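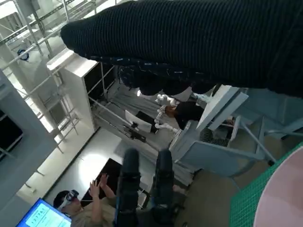

Storage and Floor Space in a Shared Laboratory Room

Student project report, Torklow course in workplace planning

1. Background

The laboratory room at Skivport is shared by several groups during the day. Each group has its own materials and its own habits for putting them away. When we started the project in March, the common complaint was that people spent the first part of a session moving other people's things before they could begin their own work.

Our task was to study how the room is used and to propose changes that could be made with the furniture already in it. We were given 7 weeks and a limit of 2000 dollars for small purchases such as hooks, labels, floor tape and cable covers. New cabinets and any work on the walls or the power supply were outside the project.

We did not try to judge the work done in the room. We looked at where things are kept, how people get to them, and what is in the way.

2. How we worked

We visited the room in the morning, just after lunch, and at the end of the afternoon. On each visit we drew the position of the movable items on a copy of the floor plan. We also asked the people working there what they had needed to move that day and where they had put it. The answers were entered in Mushi, a shared list the department already uses for equipment bookings.

A person wearing a headset, or a person who has both hands busy, can't be expected to stop and answer questions, so we waited for breaks. We lost some answers that way. People tended to forget small things, like a stool they had pushed aside, and remember the heavy ones.

3. What is in the room

Shelving. Gray metal shelving and scaffolding runs along one side. It has vertical posts and horizontal rails, and users told us they like it because things can be clamped or hung on it as well as placed on it. The drawback is that it has no fixed assignment. A rail that is free in the morning may be taken after lunch.

Cabinet. A tall white cabinet stands next to the shelving. The two are close in height: we measured 1846 mm to the top rail of the shelving and 1840 mm to the top of the cabinet. We mention the figures because one group had suggested laying a single board across both as an extra shelf. The small difference could be packed out, but we advise against it. The board would be above eye level for most users, and things stored there would be hard to lift down.

Frames and boards. A pale blue metal frame with angled legs carries a slanted white board. A smaller white panel stands tilted on a stand. Angled legs take up more floor than they seem to on a plan. Our first drawings showed the blue frame as a plain rectangle at table height, and the walkway we drew beside it was too generous. We redrew it from the feet of the frame.

Floor. The floor is light gray. It is a good surface for marking, and colored tape would show up well on it. The light is uneven, with one patch much brighter than the floor near it. We chose a matte tape for this reason, after a shiny sample from Fovlow gave a glare when we tried it.

Loose items. The hardest group to plan for is made up of things that are used often, have no fixed place, and don't stack. The large round pink item and the green mesh surface belong in this group. Round things roll or slide when leaned against a wall, and a mesh surface catches on whatever is set on top of it. Flat cardboard is a smaller problem, but it tends to be stored behind other equipment and forgotten.

Fabric covers. The dark ribbed knit cover is soft and bulky. Folded, it takes most of a shelf. Hung, it needs a wide hook so that the knit doesn't stretch at one point. We recommend a rounded wooden peg.

4. Screens and cables

Screens are the items people least want moved. They have to be seen from where the work is done, and most of the furniture ends up being arranged to suit them. More than one person told us that they check a screen many times during a session but touch it only at the start and the end. A screen can therefore stand a little out of reach if nothing blocks the view. 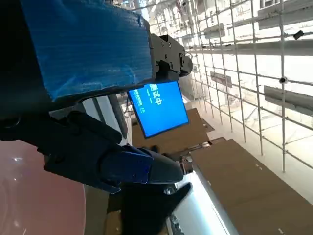 The blue status display with the heading 测试中 ("testing in progress") is useful for planning as well as for the people running the test. A visitor who can read the heading knows to keep away and not to borrow anything from that side of the room. We suggest adding a line in English below it, in characters of the same size. The small text on the display can only be read close up and doesn't help someone coming through the door.

Cables were mentioned nearly as often as lack of shelf space. A cable that leaves a screen at an upper corner hangs free until it reaches a support, and that loose length is where coats and bags catch. A clip on the nearest post fixes it. Where a cable has to cross the floor we propose a low cover, laid straight and never along a diagonal.

5. Proposal

Divide the shelving into sections by group, with a label at the end of each rail. One section stays unassigned for short-term use and is cleared at 5 p.m.

Use the cabinet for small parts only. Large items placed in it stop others from reaching what is behind them.

Mark a storage bay on the floor for large round and flat items. The bay needs a low edge so that round items can't roll out. Mesh goes in last, at the front.

Mark the feet of each frame on the floor with tape. When a frame is moved for cleaning it can then go back to the same position.

Put pegs for covers on the side of the room nearest to where they are used.

6. Trial

We tested the floor markings and the rail labels only. The markings were respected from the start, except near the bright patch, where one corner was taped over with someone's own mark. The labels worked less well. Two groups traded sections without changing the labels, and for several days the list in Mushi was wrong. Labels that slide off and on again would have been a better choice than the adhesive ones we bought.

The storage bay was drawn but not built within the project. The drawing, with the parts list and prices, has been left with the department, and the tape that remained is in the cabinet on the second shelf.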